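Call for Participants: Kitchen and Prep Staff Working Next to Robot Arms 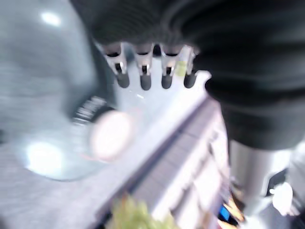

Mohit Sengar wanted to know, before agreeing to talk to us, whether this was one more survey where the staff say they feel "supported" and then the hours get cut anyway. Fair question. He has answered three of those, he said, and never saw a single result.

We can't promise that hours won't be cut. We don't run anyone's kitchen. What we can promise is that you will see what we write before your employer does, and that we don't take money from anyone who sells or leases the machines.

What we're looking into

Prep kitchens in and near Farkwood have been told for a while now that automation will take the dull parts of the job and leave people the good parts. We have heard this at trade shows, at staff meetings and in a great many brochures. We would like to hear it, or not hear it, from the people who are there at six in the morning.

A robot arm that handles produce needs the produce put where the arm expects it. It needs the tray to be the right tray. When it stops, somebody walks over. Who is that somebody? Is it in their job description? Are they paid more than they were, or do they now do their own station plus the walking over? These are the things we want written down, with dates and hours, and we have found very little on them that wasn't written by a vendor.

We are also open to being wrong. Cuiping Fu, who is helping to run the interviews, worked a cold line for years and would have handed over the lettuce gladly. If your wrists hurt less than they used to, we want that in the record too. We only ask that you tell us what you did with the time.

Who can take part

You can join if you:

work in a commercial, hospital, school or catering kitchen, full time or part time, on any shift
share a counter, line or room with at least one robot arm or automated prep station
have done so for at least 8 weeks

Agency and seasonal workers are welcome, and so are dishwashers and cleaners. Past projects have tended to skip cleaners, although cleaning the equipment is often the first new task to appear. People who left a job after machines came in can also apply, provided they left within the past year.

Supervisors may take part, but in separate sessions. Owners, equipment sales staff and anyone who gets a bonus tied to the rollout are not eligible. Please don't apply on behalf of your team.

What you'd be doing

A first interview lasting 70 minutes, in person or by phone. We ask about an ordinary shift before and after the equipment arrived, in as much detail as you can stand.

A shift diary, kept for two working weeks. You write down each time you stopped your own work to deal with the machine: what it wanted, how long it took, who asked you to do it. Paper or phone, your choice. Spelling does not matter. Please don't write it up afterward from memory on your day off; a diary with gaps is more use to us than a tidy one.

A group session with other participants, none of them from your own workplace. You can skip this one and still be paid for everything else.

We will not visit your workplace or contact your manager. We have turned down offers of guided tours, having been on a few. The equipment always works on a tour.

Payment

You get $100 for the first interview, paid when it ends, whether or not you carry on. The completed diary and the group session bring the total to $250. Bus fare is covered. If you need child care in order to attend, tell us what it costs and we will pay that as well.

This is taxable income in some cases. We can give you a letter for your records.

Your name and your job

We replace names and remove anything that would point to one kitchen. Be aware that this has limits. If yours is the only kitchen in town with a particular setup, a careful reader might guess, and in that case we'll go over your section with you line by line. You may pull out any time up to the point where the report goes to print, and you keep whatever you have been paid.

Some employers now have staff sign confidentiality terms when new equipment comes in. Check whether you have signed one. Ayantu Beyene can talk through what it seems to cover, but she isn't a lawyer and will say so more than once. Don't send us manuals, screenshots of control software or internal emails. We want to hear about your work, and none of that is worth your job.

What happens with the results

The report will be called the Dero report, after the room we meet in, until we think of something better. We will print 1000 copies and put the full text online at no charge. Every participant gets a copy. Employers who ask for an early look will be told to wait.

We are not going to come out with a figure for how many jobs are "at risk." There are plenty of those figures around, they disagree with each other, and a group our size has no business adding another. Expect a plain account of tasks, minutes, pay and who decided what.

Languages

Interviews can be held in English, Mandarin, Amharic or Hindi. For other languages, ask, and give us some time to find a person we trust. We won't use translation software for interviews, and we won't ask your coworker to interpret for you.

How to apply

Leave a message for Aiguo Deng at the Kelmendi Street office, or fill out a card at the front desk. Give a first name, a way to reach you, the kind of kitchen and the hours when it's safe to call. Leave out the name of your employer at this stage. The phone is answered from 2 p.m. to 8 p.m., which suits morning crews better than it suits night crews, and we are trying to fix that.

Applications close at the end of December. Interviews start after the holiday rush. If you've already applied and have heard nothing, call again, as a few of the early cards had phone numbers we couldn't read.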